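About us

Onuvthorpe Textiles – small firm, two floors above the old Turken bakery. We mend and re-line coats, shirts, uniforms, anything with a seam really. Going since one November when the rent was cheap. Nearly 118 regular customers now, plus the walk-ins.

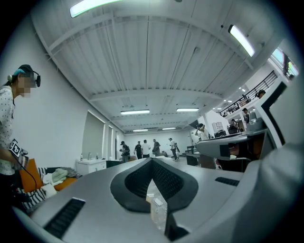
Shirts are most of the work. Collars turned, cuffs replaced, buttons matched from the drawers. Short sleeves like the white one with small black dots are quick – 2 days usualy. Linings take longer. Wool comes from Flestberg, thread from Xia.

Open till late afternoon. Ring the bell twice, its a slow walk down.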